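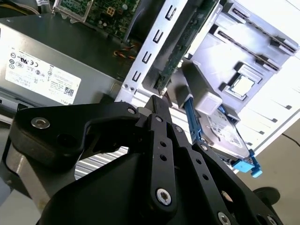 The open side of a desktop tower.

Breridstead Repair Evenings: your questions answered

Updated Jan 10, 2020

We had a brilliant December, and our inbox has been filling up ever since with people asking how the evenings work. Keep the questions coming! These are the ones we get most often.

What is a repair evening?

You bring something broken, you sit down with somebody who likes mending things, and the two of you have a go at it together. It might be a toaster, a coat with a stuck zip, a desktop computer that won't start or a chair with a wobbly leg. You do as much of the work as you feel happy doing, and by the end you'll know far more about the inside of your toaster than you did at teatime.

Where do you meet?

In the Drenier Rooms on Gillard Street, up the ramp and through the double doors. Sewing and textiles are in the small room on the left. Everything else is in the main hall, where the light is better and there are plenty of sockets.

Do I need to book?

For electrical items and computers, yes please. Use the form on our bookings page and tell us the make, the model and what's gone wrong. "It makes a noise like a kettle and then stops" is a really useful thing to write – far better than "broken". For clothes, toys and small wooden things you can simply turn up, but do come in the first hour if you can.

What does it cost?

Entry is £3, and that includes tea. Repairs are free. If your item needs a new part we'll tell you what to order and you can bring it back next time, or we may have something suitable in our spares drawers (fuses, plugs, buttons, zips, memory sticks and an enormous number of screws).

What can't you look at?

Microwaves, gas appliances, anything with a petrol engine, and old tube televisions. We also can't take anything you couldn't carry in by yourself, so washing machines are out, sorry.

My computer is slow. Is it worth bringing in?

Very often, yes! An older desktop can feel like a different machine with more memory and a solid state drive, and both are jobs a beginner can manage in one evening. Back up your files before you come, and bring the power lead. You don't need to bring the monitor or keyboard, we have those on the bench.

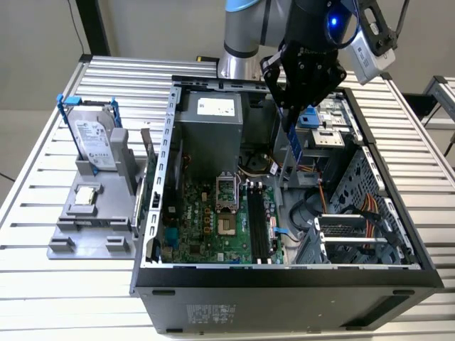 If you'd like to have a go at home first, switch off at the wall, pull out the power lead and hold the power button in for a few seconds. Lay the tower on its side somewhere with good light. Touch bare metal on the case before you handle any parts, and take a photo of the cables before you unplug a single one. Put the screws in an egg box, one hollow for each stage, and you'll be able to work backwards through them. Leave the power supply closed up, even if you think it's the cause of the trouble. It can hold a nasty charge long after it's been unplugged.

Will you definitely fix it?

We can't promise that. Last year 300 items came through the door and 174 went home working, and we were thrilled with that. Some of the others only needed a part. A few were beyond saving, and in those cases we'll tell you where to recycle them.

Can children come?

Yes, with an adult. We love having them. The Montes Table is set up for younger menders, with old keyboards and clocks to take apart, and there's no need to put any of it back together.

Which bus do I want?

The 167 stops right outside and runs until late. There's parking behind the building, but it fills up quickly on choir nights, and the entrance is tight for anything bigger than a family car.

I'm not an expert. Can I still help out?

Please do! We need people to greet visitors, fill in the repair cards and keep the kettle going just as much as we need people who can solder. If you'd like to learn, we'll sit you next to a fixer for your first couple of sessions and you can join in when you're ready.

Can I borrow tools between sessions?

Hand tools, yes, for up to two weeks – ask at the front desk and leave a phone number. Soldering irons and the sewing machines stay in the building.

I've got a question that isn't on this page.

Send it through the contact form, or ask at the front desk when you come in.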